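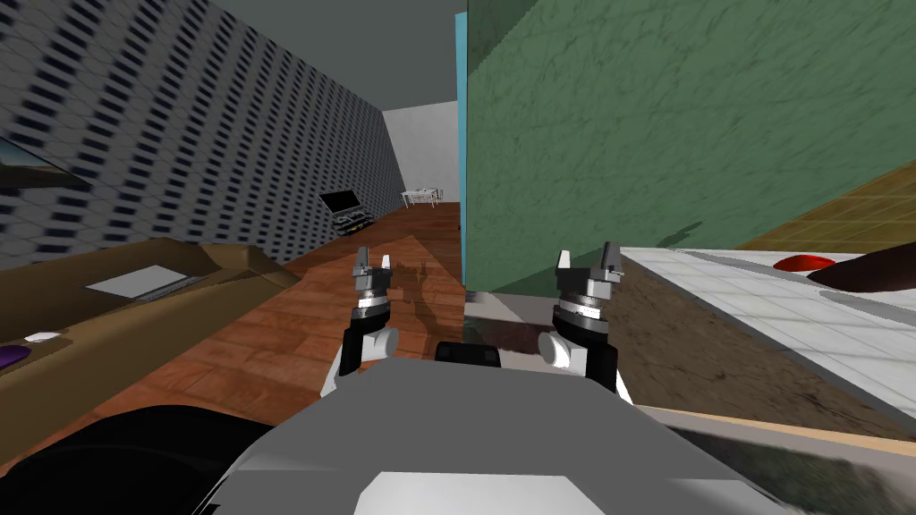 I gave up my landline last December and I still get asked about it, so I'm writing it down once.

The number ended in 2414. I had it through two moves and one divorce, and my mother could dial it without her glasses. By the end the only callers were her, my friend Gunnel Haugland, and people who wanted to sell me windows. The bill was $119 a quarter. I paid it for years without looking.

Canceling took three calls. On the first one I was told the line was tied to the alarm, which I'd had taken out a long time ago. On the second I was cut off. The third went through to a woman who did it in five minutes and asked if I wanted to keep the number in case. I said no, then thought about it all evening.

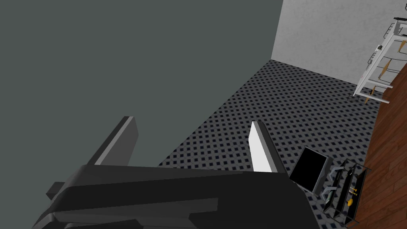 The part I hadn't planned for was how many places had that number. The dentist, the library, the pharmacy, the school my son left in ninth grade. I went through an old address book and a folder of bills and changed them one at a time. The library was the easiest. The pharmacy still has the old one on the label, and I've stopped bringing it up.

My mother took it better than I did. I wrote my cell number in thick marker on a card and she taped it inside the cupboard door, over the old one. She calls a little less now – she thinks cell minutes cost me money, and I haven't managed to convince her they don't.

Gunnel kept hers. She says it works when the power is out, and she has a good old corded phone in the hall, so she may be right. I still have my own handset in a drawer with the charger wrapped around it. I should take it to the recycling place next time I go out that way with the paint cans.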